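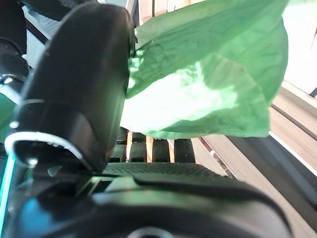 Issue 61 | Photo Gallery

The Produce Stand at Niazi

Green plastic over the slats, with daylight coming through it.

The produce stand has moved to the front of the store at Niazi. The pictures on this page were taken at the stand, and the notes with them were put together by Imogen Holroyd and Callum Bloxham. Readers who only come in by the parking lot door may not have seen it yet. Turn left past the bread and keep going.

The old arrangement was a flat table with bins. It held plenty, but shorter customers had trouble seeing what was at the back, and the carrots were usually hidden by whatever had been put in front of them. The new stand is light wood with slatted crates in two tiers, and the crates tilt toward the customer. It was ordered from Wumomitz in the spring and put together in one morning. The paper signs came later and were printed twice, the first set having the old prices.

Prices are by the pound for root vegetables and by the piece for squash and anything in the cabbage family. The scale is at the end of the counter. Please weigh potatoes and carrots before going to the register. Bags are on the roll beside the scale.

A word on the cabbage family, as we get asked about it. Round cabbage keeps the longest and can go in the bottom of the refrigerator for weeks. Long, pale heads in the napa style are milder and cook faster. They are heavy for their size, and the outer leaves wrinkle first. Take off one or two and use the rest. The thick white part near the stem needs a few more minutes in the pan than the frilly top, so cut them apart and start the stem end first.

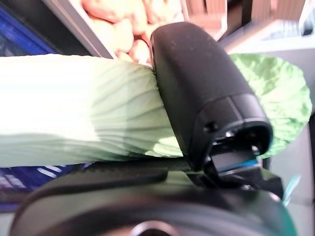

Leafy and pale green, with a nearly white stem end.

Shuzhen Lei cooks hers with ginger and a spoonful of vinegar and says the leaves should go in only when the plates are already on the table. Her full recipe was in Issue 24, and copies are still at the register. Leokadia Michalski shreds the whole head, salts it in a bowl for an hour, squeezes it out and dresses it with oil and dill.

If you want half a head, ask at the counter and it will be cut and wrapped for you. The other half goes back out at half the price. 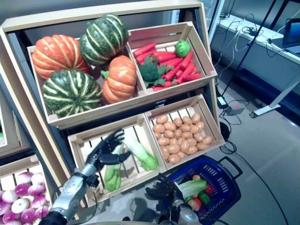
Niazi Produce Team

Squash and carrots in the upper tier, potatoes at the lower right, turnips in the side crate at the left. The striped green pumpkins and the ribbed orange ones share a crate. Broccoli and a small round cabbage are in with the carrots.

Pumpkins are sold whole. Check the stem before you buy; a firm one is a good sign, and a soft spot beside it is a bad one. Fiorella Barbieri roasts hers in wedges with the skin on and scoops out the flesh afterward for soup. One medium pumpkin makes enough for 4 people with some left for the freezer.

The turnips are the purple and white kind. Small ones can be sliced thin and eaten raw. Larger ones are better boiled and mashed with an equal amount of potato.

Potatoes come from Gamico in 80-pound lots and are tipped into the crate as needed, so the ones on top are not always the newest. Keep them in a dark cupboard at home and away from onions. The bok choy should be used within a few days. Rinse between the stalks, where the grit collects.

The next gallery will be in the July issue and will cover the bread shelves. Anyone with a recipe for turnip greens can leave it in the box by the register or hand it to Callum.

Page updated 26/06/2024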